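Whites for the Valtier window job, second round

Carrying on from the May notes. The first round of linseed whites went too yellow in the cupboard and the old sashes don't match any of them anyway. Starting again with the Mekulen zinc white and a bit more chalk, same oil as before.

Base batch: 862 g pigment and chalk together, already sifted. Oil added slowly until it stopped crumbling. Mulled in small lots for 45 minutes all up. It was stiffer than I wanted and left drag marks on the glass, so the next lot gets more oil at the start and less at the end. Rinsing the muller with turps between lots is a waste of turps. Wiping is fine.

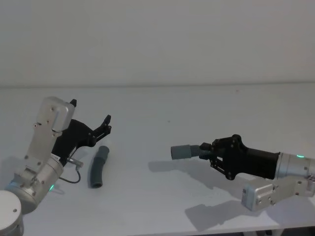
Judging whites against each other is still the hard part. On the old bench everything looked cream because the ply has gone orange, and the same card looked blue when I took it to the window. A white top with a plain pale grey wall behind it, one straight line where they meet, makes a far better background, and I'd like all the swatch cards looked at against something like that from now on. Put the card flat first, then stand it up so the grey is behind it. If the two readings disagree, write both down.

Card results so far:

Straight zinc - too cold, and brittle when the card is bent. No.
Zinc with chalk - closest to the inside face of the sash. Dries flat in patches.
Zinc, chalk and a pinch of raw umber - good match to the outside face, slightly too dark on the second coat.
Haruna ready-mixed, for comparison - brushes out beautifully, wrong colour altogether.

The pinch of umber needs to become a weight. I ground it into oil separately and will add it by the gram to 100 g lots of the base so it can be repeated. Whoever used the small scale last, please leave the tray clean. There was red oxide under the lip and it got into one card, which I've binned.

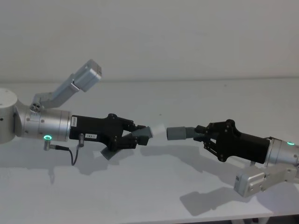
Irkance workshop notebook
Paint bench, 2021-08-24

Brushes: the short flat one leaves fewer ridges in the stiff mix. The long bristle is better once the paint is let down, but it sheds. Comb it out before the next coat.

Drying: cards are on the rack by the north window, painted side out, with a duplicate set in the dark drawer to check for yellowing. Don't swap them. Batch number is pencilled on the back of each, starting at 1040.

Still to do: tint the small lots, second coat on the umber card, order more chalk. Check whether the putty skins over properly before it gets any paint.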